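Lostamico > Young Readers > Sports > How It Works

We use cookies to remember your reading level. Ask a grown-up before you click Accept.

How Does a Sports Draft Work?

August – by the Lostamico Young Readers desk

Think about picking teams at recess. Two captains stand at the front, everyone else stands in a line trying to look fast, and the names get called one by one. A draft is a lot like that, except there are lawyers, and the person picked last still gets a nice hat.

Many professional leagues use a draft to decide which new players go to which teams. The new players are mostly young people who have been playing in schools, colleges or junior clubs. They don't send a letter to their favorite team and ask to join. They wait, and the teams take turns choosing.

Let's make up a hockey league so we can see how it goes. We'll give it 31 teams. One of them is the Droltgate Herons, who play in a chilly rink with 1,762 seats and lost nearly every game last season. Another is the Iyer Foxes, who won the championship and have been impossible to talk to since.
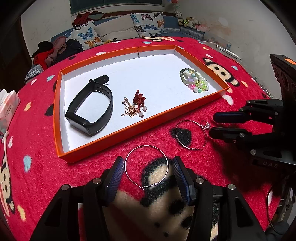

Silver hoop earrings on a red rug.

You might expect the champions to choose first, as a prize. In most drafts it goes the other way. The teams that did badly pick near the front and the teams that did well pick near the back. The Herons get an early turn at the best new player, and the Foxes have to sit there being patient, something they have not practiced.

The idea is to keep the league interesting. If the best team also got the best new players every year, it would win forever, and people in Droltgate would find something else to do in the evening. Fans like to think next year could be better. A draft gives them a reason to think so, even when it's a small one.

When all 31 teams have had one turn, that's the end of a round. Our league has 3 rounds, so 93 players get chosen altogether. Real leagues have different numbers of rounds, and some go on for so long that the people announcing the names need a sandwich.

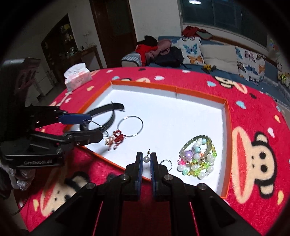 What stops a team from losing on purpose to get the first pick?

Some leagues use a lottery. The worst teams get the best chance of picking first, but they can't be sure of it.

Suppose our league puts 100 numbered balls in a machine. The Herons, who finished last, are given more of the balls than any other team. The next-worst team, the Zesix Otters, gets a few less, and so on up the list. Then one ball comes out. It will probably surprise somebody, and it will definitely be argued about for a year.

Losing on purpose has a name, by the way. It's called tanking. Coaches and players hardly ever want to do it, as they would like to keep their jobs. When it does happen, it's usually planned by the people upstairs, who trade away the good players and then look terribly sad about the results.

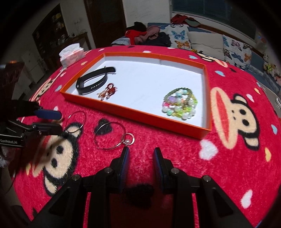 Teams can also swap their turns. A pick is a bit like a ticket, and tickets can be traded. The Otters might give the Foxes their first-round pick next year in return for a goalie right now. If the goalie is wonderful, the Otters look clever. If he lets in nine goals on opening night – well, the Foxes still have the ticket.

Players don't always love the draft. Imagine being told you're moving to a city you've never visited, to work for a team you booed when you were six. Some players say they should be able to choose where they work, the way a baker or a dentist can. Others say the draft is fair enough if it keeps the games close. Leagues and players' unions (groups that speak up for the players) talk about the rules, and sometimes the rules change. There are leagues that have stopped having a draft at all.

Being picked doesn't mean you're on the team, either. It usually means that one team has the first right to offer you a contract. You still have to agree to it, turn up at training camp and be better than the people already there. Plenty of first-round picks never become stars, and plenty of stars were picked so late that half the room had gone home.

Words to know

Round: one full turn for every team in the draft.

Prospect: a young player that teams are interested in.

Scout: a person whose job is to watch prospects play, often in very cold buildings, and write down what they think.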